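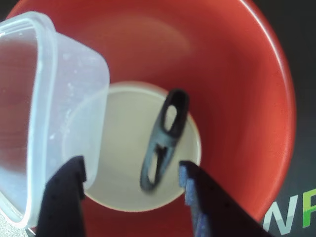 Red plastic bowl with a dark gray clip.

Sobczak Architects – Continuing Education Group
Minutes of the meeting of 2019-10-29

Present: Aleksandra Rutkowska (chair), Marianna Lis, Ragnvald Haugland, Henryk Kwiatkowski (minutes)
Apologies: Celina Mazurek

1. Previous minutes
Approved with one correction. The brick supplier's name is Clilier, with one r.

2. Rainscreen session
Marianna reported on the lunch talk on terracotta rainscreens. Sign-in sheets have gone to the registrar. Two people left before the end and will not get the credit. Slides are on the shared drive, except the section on corner details – the speaker wants to fix a drawing first.

3. Plumo library wall
Ragnvald asked that the group look at the cavity drainage at the north wall before the details are issued. The wall area is 1329 square feet. Henryk thinks the weep spacing is fine but the flashing laps are not shown. Ragnvald to mark up the sheet and send it to Celina.

4. Budget
The group has $400 left for the year. Aleksandra proposed spending $100 on sealant and membrane samples and holding the rest for exam fees. Agreed. 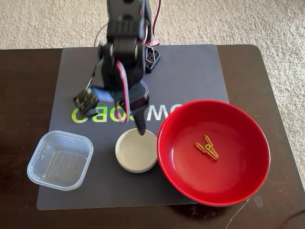 5. Site visit
The Poro school site can take us in March, once the roof deck is on. Hard hats and boots required. Marianna to ask whether the visit counts for 2 credits or one.

6. Other business
The sample shelves need new labels. Henryk will print them. Old carpet books can go.

Next meeting: to be set by email when Celina is back.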